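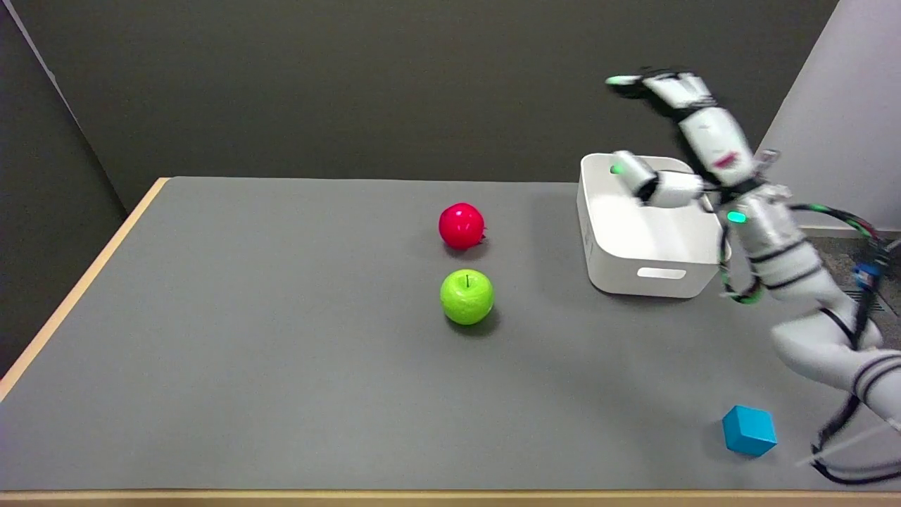

To: Clorkberg Smallholders list
From: Mirjam Imhof
Subject: Re: [smallholders] Frozen waterer and a smelly barn, which do I fix first?

Olanrewaju Ibrahim wrote:

> Hello all,
>
> First winter with hens and I'm already behind. I have 5 ducks and a small flock of layers sharing one end of the barn. Twice this month the waterer has frozen solid before breakfast, and I've been carrying buckets from the kitchen in my good shoes. I also get a strong ammonia smell when I open the door in the morning. My neighbor told me to close up the vents so the birds stay warm, so I did that, and now there's water running down the inside of the window.
>
> Do I need a heated base? Should I be insulating? I can spend a little money but I'd like to spend it on the right thing.
>
> Also, is it all right to keep the feed in the barn over winter or will I regret it?
>
> Thanks,
> Olanrewaju

Hi Olanrewaju, and welcome to the list! I don't think I've seen your name here before, so forgive me if you've been reading quietly for years.

Please open those vents back up. Tonight if you can, before you buy anything. I know it feels wrong to let cold air into a barn in winter, and your neighbor means well, but the water on your window is coming out of the birds. They breathe it out all night long, and the droppings give off more, and ducks are far worse than hens for this (I love mine dearly and they are the wettest animals I have ever kept). A hen with dry feathers and a full crop can sit through a very cold night without any trouble. A hen in damp air gets frostbite on her comb at temperatures that wouldn't bother her otherwise. I lost the tips off two combs my first winter doing exactly what you've done, and I still feel bad about it.

What you want is the opening up high, over their heads when they're on the roost, so the wet air can go out and the cold doesn't blow across them. If your vents are low down, close the ones on the windy side and cut something up under the eaves. Cover it with hardware cloth, not chicken wire. Weasels go through chicken wire as if you'd left a note for them.

The smell should get better with the vents open, but you'll have to do something about the bedding too. Get down to hen height with your nose (I mean it, kneel down) and if your eyes sting, it's time to take out the wet spots. I don't clean the whole floor in winter. I fork out whatever is soaked, mostly under the roost and wherever the ducks have been playing with their water, and I throw fresh shavings on top of the rest. By spring it's deep and it comes out in slabs and the garden gets all of it. Brigitta Brunner does a full clean-out every couple of weeks and her birds look wonderful, so there is more than one way to do this and you should pick the one you'll keep up with in February.

Now the water. Yes, I would get a heated base. I went without for years out of stubbornness and swapped two rubber bowls back and forth, one thawing by the stove while the other one froze, and that does work if you're home all day. These days I have a Wieser base, the plain round metal one, and it has come through four winters so far. Mine is for metal waterers only, so check what yours is made of before you order. If you have plastic, look for a heated bucket with the cord coming out of the side. Whatever you end up with, plug it straight into a proper outlet with a ground fault breaker on it, and keep the plug up off the floor where nobody can kick shavings over it. Please don't run a brown indoor extension cord across the yard. If there's no outlet in that end of the barn, have an electrician out. Babatunde Lawal had a line put in at his place in the fall and could tell you who did it and what it cost him.

For the ducks I'd put the water at the far end from the roost, on top of a shallow pan with a wire rack over it, so the splashing lands in the pan. They only need it deep enough to get their nostrils under. No swimming indoors, however they look at you.

About insulating: I'd wait. If the barn is tight enough to keep the wind off them and open enough up top to stay dry, you may find you don't need it at all. If you do put any in, cover it with plywood all the way down, because hens will eat foam board. They'll pick at it all day like popcorn.

And please don't hang a heat lamp. I'll say no more about that, those of us who were here the year of the Jenditz fire don't need reminding.

Feed in the barn is fine as long as it's in metal. I use a galvanized trash can with a bungee cord over the lid, set up on two bricks. Plastic bins are all right indoors, but mice will be through one in the barn before you've noticed. Buy less at a time in winter if your barn is damp, and smell it when you open it. If it smells like a basement, throw it out. I buy mine at Mostuvgate, where they'll carry it to the truck for you, which my back appreciates more each year.

One last thing about treats, since somebody always asks around now. A little scratch grain in the late afternoon gives them something to work on overnight, and a bit of apple or squash keeps them from picking at each other when they're shut in. Just a little, though. Take out whatever they haven't finished before dark or you'll be feeding the rats as well.

If I were spending your money I'd do the hardware cloth first, then the heated base, then boots for yourself! Write back and tell us which way your barn faces and how high the roost is, and if you're near enough I'd be happy to drive over and have a look. I'm generally up and about by six.

Oh, and Modupe, if you're reading this, I still have your post driver. It's in my garage and I haven't forgotten.

Warmly,
Mirjam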